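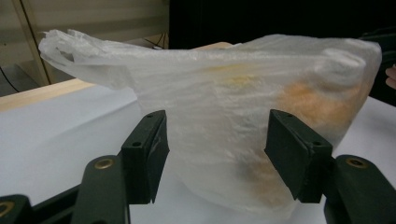

What should go into a thin plastic carry bag first? The heaviest things, set flat on the bottom, with anything soft on top.

That rule is printed by the registers at Zumwood, a grocery and gift store that gave up packing bags for customers in February. Shoppers now fill their own at a white counter by the door. Drinks cause the most trouble. Cans need to stand upright and close together, or their rims push through the film on the walk home.

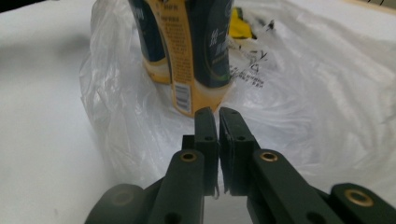
Two cans standing side by side in a thin white bag.

Overgaard, which supplies the store, sells the bags in packs of 300 and suggests no more than six cans in each. Boxes and jars can go in next. Bread, fruit and toys should wait until last, and the handles are best left loose until the bag is full. A knot tied too early has to be picked apart or torn.
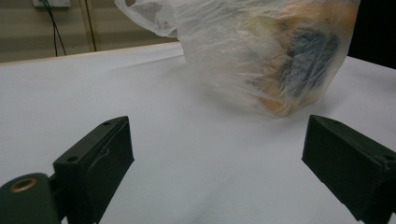
One regular shopper said she gives soft toys a bag to themselves, after a leaking carton of juice ruined a stuffed rabbit. She keeps the empty bags folded in a kitchen drawer and uses each one at least twice before it goes out with the trash.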